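Horațiu Ardeleanu
29 May 2022

Spent the bank holiday run-up reading the small print on clothes recycling bins. Bit of a thread. I'm not against recycling clothes, I'd just like to know where they go.

Started with the one outside the Nisbet car park. Big letters on the front: "Every item gets a second life." Small letters on the side: run by Skurau on behalf of a charity. The charity gets a fee per tonne. The sign doesn't say what the fee is.

So I wrote and asked. Skurau replied after nine days with a leaflet. The leaflet says they collected 860 tonnes last year. It doesn't say how much was worn again by anybody.

I asked again. This time I got a number: 374 tonnes "reused or resold". Fine. Resold where? "Through partner markets." Which partners? No answer since January. 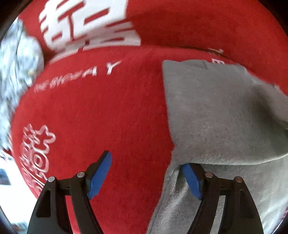
The other 486 tonnes are "recovered". I have learned to be wary of that word. Recovered can mean wiping rags, mattress stuffing or being burnt for heat. All three count the same on the leaflet.

Then there are the shops. Fastell will give you a voucher if you bring in a bag of old clothes. You have to spend it within 30 days, on new clothes, at Fastell. I'm struggling to see how that leaves fewer clothes in the world.

I asked the lad on the till what happens to the bags. He said a van comes. Nice lad, and a better answer than I got from head office.

People keep telling me Kornent is different. Maybe. Their website has a map with arrows on it and a film of a woman folding jumpers. I've watched it twice and I still couldn't tell you what they do with a fleece with a broken zip.

A few of you have said "better than landfill". Probably - but that's a very low bar, and I'd want to see the lorry mileage before I agreed even to that.

What I do now, for what it's worth. Good stuff goes to the hospice shop, where I can see it on the rail the following week. Worn out stuff gets cut up for the bike shed. Anything in between I keep wearing, to my wife's despair.

If you work in sorting and I've got any of this wrong, tell me. I'd rather have the figures than the leaflet. Replies are open.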